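Reinholz College Students Open Simulated Robot Challenge to Area Schools

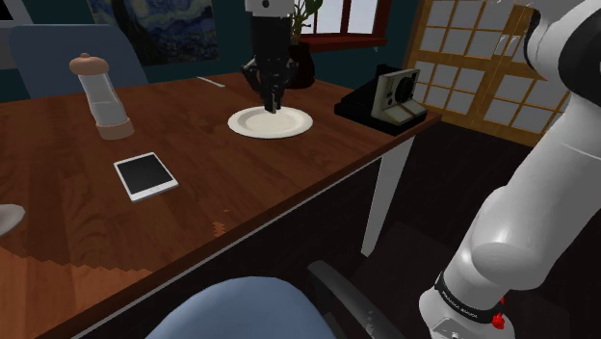 A simulated robot arm holds its gripper over a plate on a wooden table.

REINHOLZ, 9/25/21 – The Robotics Club at Reinholz College today announced the opening of the Lullska Challenge, a student-run contest in which teams program a robot arm to handle household objects in a computer-rendered room.

The contest is open to high school and college teams of up to 17 students. Entries will be run on Drarance, the simulator written by club members over two school years. The simulator currently includes 424 objects, and each team must complete 3 table-clearing tasks without changing the room layout.

"Many schools in our area do not have a robot arm, and this contest does not require one," said Yiran Feng, president of the club. "A team with one ordinary computer can take part on the same terms as everyone else."

Entries close in February. Finalists will present their work at Pralusach Hall, Room 959, on the college's main campus. There is no entry fee.

Rules and registration forms are available from the Robotics Club office.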